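How to Judge Whether a Household Chore Is Ready for a Machine

Residents, facility managers and small workshops often ask whether a robot can take over routine jobs such as racking bottles, loading shelves or clearing a bench. The answer depends on the chore more than on the machine. The procedure given on this page was prepared by the Kerslake Home Automation Office for organizations that wish to test a single task before spending money on equipment.

Step 1. Choose one chore and write it as one sentence

"Tidy the kitchen" cannot be tested. "Pick up the bottle and stand it in the rack" can. The sentence should name the object, the place where it starts and the place where it must end. Any step that a person would do without thinking, such as turning the bottle upright, must be written down as well.

Step 2. Set out the work area

Use the furniture and fittings that are in daily use. Keep the rack, the outlets and the cables where they normally are. A trial carried out on a specially cleared bench tells the reader little about a working room.

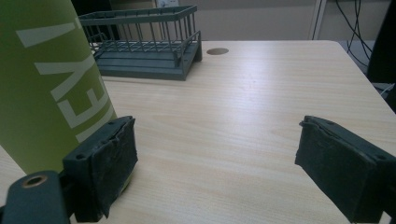 Photo: Clallton Test Room / Kerslake Home Automation Office

A tall, round bottle beside a wire dish rack is a fair starting task. The bottle has a simple shape and stands on its own base. The rack is harder. Its thin bars form a low rail on all sides, and an object must be lifted clear of that rail before it is lowered. Note also any glare on the work surface, as bright patches can confuse a camera.

Step 3. Inspect the gripping surfaces

Foam pads wear at the edges first. A frayed pad may still hold well, but its condition should be entered on the record sheet so that later results can be compared fairly. Do not change pads partway through a trial.

Step 4. Run the trial

Carry out 25 attempts without adjusting the machine. Move the bottle slightly between attempts. Record each attempt as complete, complete with help, or failed - a bottle that ends up leaning on the rail counts as failed.

Step 5. Read the results

In the Zarniritz series, which covered 231 attempts across several chores, most failures came at the moment of release. Picking up was seldom the problem. If your own record shows more than two failures in 25, the chore should stay with a person for now. With two or fewer, repeat the trial on another day under different lighting.

Record sheets for the Clorkel method may also be used, provided that all 3 result columns are filled in.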